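# Harness pick cell: grip drifts after every finger swap

**dgokce** – Wednesday, 6:40 am

Looking for sanity, or failing that, company.

We run one cell that takes wiring harnesses out of orange trays and hands them to a test fixture we call Gezer (long story, short temper). Single arm, parallel gripper, flat fingertips, wrist camera. When it's happy it's very happy. Every time we change the fingers it sulks for a whole shift.

Symptom: it grips, lifts, and by the time it reaches the fixture the harness has rotated enough that the white connector won't find the socket. Fault 3011, "part not seated." I have seen 3011 so often I've considered using it for my luggage.

What I do at a finger swap:

1. Bolts out, old fingers off, wipe the mounting faces
2. New fingers on, bolts snug
3. Close empty, check that the tips meet flat
4. Tighten, run the zero routine
5. Swear

Duygu

---

**s_akinola**

Step 5 should be earlier.

How do you close it in step 3, full force or jog? If you close at full force with the bolts only snug, the fingers shift on the mounts and then you tighten them in the wrong place. Close gently on a piece of shim, tighten with the shim still in there, then zero. Our maintenance sheet has this in bold and people still skip it.

---

**dgokce**

Full force. I feel seen and I don't like it.

Tried it your way at lunch. Better, but still getting 3011 on maybe one tray in three. Same pick point as always, on the sleeve at the bottom of the bundle, with the rest of it left to dangle. 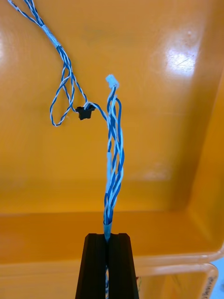 Serpil Uçar thinks the grip point is the whole problem and the fingers are a red herring. You're holding a bunch of twisted pairs by the very end, she says, and the branch with the black connector is a weight on a string, so of course it turns. Move the pick up the bundle, closer to the white connector, and you can bolt the fingers on with chewing gum.

---

**s_akinola**

Respectfully, no. If the grip point were the problem it would be a problem every day, and Duygu says it only shows up after a swap. Something changes at the swap. Fix what changes.

---

**serpil_u**

I can speak for myself, thanks, I just had to find my password.

Old fingers have worn in. They've got a bit of a groove where the sleeve has been sitting for months, so they hold it in spite of the bad grip point. New fingers are flat and have no such manners. That's what changes at the swap. The grip point was always bad and the wear was covering for it.

---

**s_akinola**

That's annoyingly plausible. I still want the shim.

---

**eylul_isik**

We have a Pulgate gripper on a similar job and went through both of your arguments in the same order, only with more shouting. Two things to check before anyone moves a pick point:

- **Grip force.** Ours was stored with the tool, so a new tool number meant default force. Default was 19 and we wanted more. Took us an embarrassing while.
- **Wrist camera.** If it gets bumped during the swap, the pick lands a hair off and you catch the edge of the sleeve instead of the middle. Run the calibration after you've put the fingers on, never before.

Moving up the bundle sounds nice, but ours fans out in the middle and the fingers kept picking a favorite pair and ignoring the others. Stay on the sleeve if you can.

---

**serpil_u**

Then go just under the connector, where it comes back together. I didn't say grab it by the belly.

---

**dgokce**

Can't, the fixture needs the room. The fingers would be parked exactly where the Gezer clamp comes down, and the clamp wins.

Checked the force. We make a new tool number at every swap because Melahat Aydoğan wants wear tracked per set. And yes, force was at default. The old set had a number somebody typed in last May and never wrote down.

---

**eylul_isik**

Ha. Write it on the door of the cabinet in paint.

---

**dgokce**

Update, second shift. Shim, proper force copied over from the old tool, camera calibration last. Ran until 2045 and got two 3011s, both from the same tray, so I'm inclined to blame the tray.

New order, for whoever searches this later:

1. Copy the force value from the old tool to the new one
2. Old fingers off, wipe mounting faces
3. New fingers on, snug, close gently on shim
4. Tighten with the shim in, take it out, zero
5. Camera calibration
6. Slow-speed run on one tray, hand near the stop button

Serpil, I've ordered a pair of fingertips with a shallow groove from Drultance. If they work you may be smug for one week.

---

**serpil_u**

I'll take two.

---

**s_akinola**

Shim first, though. Even with the grooved ones. Especially with the grooved ones – if the grooves don't line up you've bought yourself a very expensive pair of scissors.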